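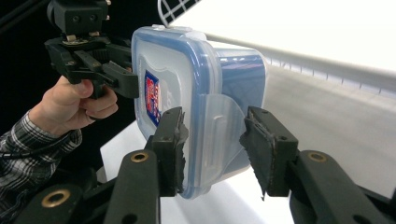

**deividas_v**
Need a ruling on lunch containers. Moving the whole pantry and the kids' lunches over to clip lids before school goes back in July, and I'm stuck on whether the seal lasts. Mine's the type with the frosty lid, blue seal round the rim and clear clips that flap down the side. Sticker still on the lid too, red and dark blue, haven't had the heart to pick at it. Anyone had these a few years? Do the clips snap off?

**rluse**
Clips go first, every time. Mostly the hinge. Had a set from Drindo, 9 of them, down to four with all their clips. The rest hold flour.

**Kestutis77**
Disagree. Hinge goes if you put the lids thru the dishwasher bottom rack. Top rack only, or in the sink. Mine are years old and fine.

**rluse**
> Top rack only

Top rack is where mine went lol. Still cracked.

**margus_s**
Seal's the real problem imo. Gunk gets under it, goes black. Pull it out with a butter knife (blunt side!!), soak in vinegar and warm water, dry it properly before it goes back. If you put it back damp you'll have the same mould in a fortnight.

**Kestutis77**
Not all of them come out tho. Some are moulded in. Check a corner before you go digging, I wrecked one

**deividas_v**
Ok will check. And the sticker? Peeled one off another tub and it left a grey smear that picks up every crumb in the drawer

**margus_s**
Cooking oil, leave it ten min, rub with a cloth. Then dish soap. Don't use the green scourer, you'll scratch the lid.

**urmas.l**
Eucalyptus oil. Quicker.

**rluse**
Not on something the kids eat out of, Urmas

**urmas.l**
It's the OUTSIDE of the lid. Then you wash it.

**deividas_v**
Going with cooking oil, keep the peace. Last one, Clikex has a big set for $49, worth it or just buy singles?

**Kestutis77**
Singles. In the sets you get heaps of tiny ones that fit half an onion

**rluse**
I like the tiny ones. Sultanas, dip, leftover tomato paste. Get the set.

**deividas_v**
righto, very helpful everyone. will measure the shelf tonite and decide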